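Why Does Bread Have Holes in It?

Grab a slice of bread. Go on, I'll wait. Now hold it up to the window and look really closely. See all those little holes? Some are as tiny as a pinhead, and if you have the crusty kind, some might be big enough to poke your finger through (I always do, and then my butter falls out the other side).

I got curious about those holes when I was eight, and I've been baking bread ever since. So let me tell you where they come from!

It all starts with yeast. Yeast looks like brown sand when you shake it out of the packet, but it's alive. Each yeast is so small that you'd need a microscope to see just one. Scientists call it a fungus, so it's a cousin of the mushrooms on your pizza. In its packet it's asleep. Give it warm water and something to eat, and it wakes up hungry.

What does it eat? Sugar! Even if you don't put any in, there's food hiding in the flour. Flour is full of starch, and when flour gets wet, some of that starch is chopped up into sugars. The yeast gobbles them and lets out a gas called carbon dioxide. It's the same gas that makes soda fizzy, and the same gas you breathe out. So yes, bread is full of yeast burps.

But hang on. If I blow bubbles into a glass of water, they float up and pop. Why don't they pop in dough?

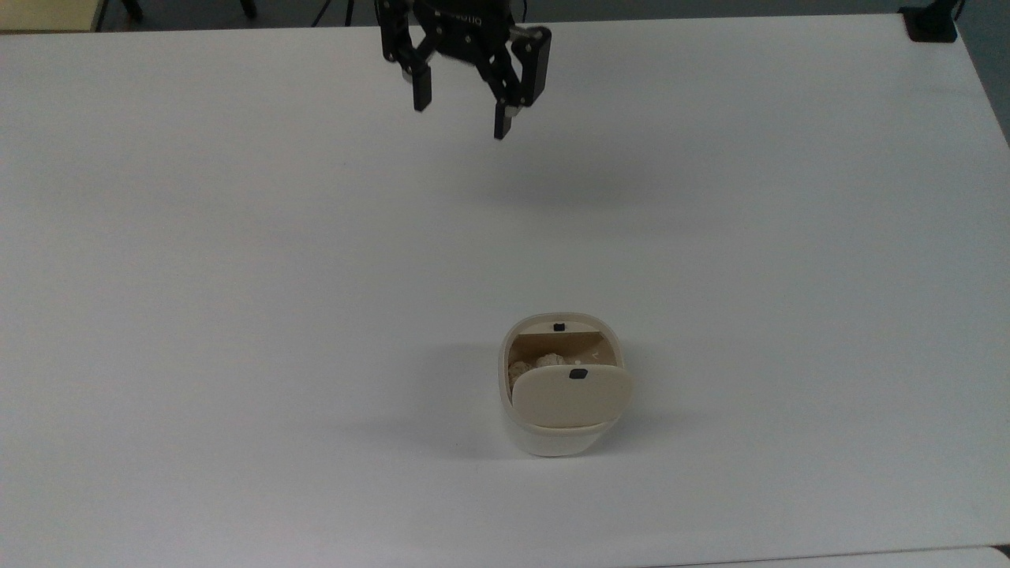
My niece says it's because dough is like bubble gum, and she's pretty close. When you mix flour and water, two proteins in the flour join up and make a stretchy stuff called gluten. Pushing and folding the dough (that's kneading) makes the gluten stronger. Every time the yeast lets out some gas, the gluten stretches around it like a balloon. Thousands of balloons, all blowing up at once — no wonder the dough gets so fat!

I keep a starter, too, a jar of flour and water with wild yeast living in it. Mine is called Plurken. I feed it every morning and it has been bubbling away for 4 years. One August I left the lid on too tight, and I was scraping Plurken off the cupboard door at bedtime.

Now for the oven. I bake my rolls for 14 minutes, and the first few are the best to watch. Gas gets bigger when it heats up, so all the balloons swell and the rolls puff up fast. Bakers call this oven spring. The yeast gets very busy for a little while, and then it gets too hot and dies (sorry, yeast). The gluten goes firm, the starch sets, and the stretchy balloon walls turn into soft bread. The gas drifts away and air takes its place. The holes stay.

Want to see yeast at work? Ask a grown-up to help you put a spoonful of yeast, a spoonful of sugar and some warm water in an empty plastic bottle. Stretch a balloon over the top and leave it somewhere cozy. Have a peek after half an hour. Then try another bottle with cold water and see which balloon stands up first!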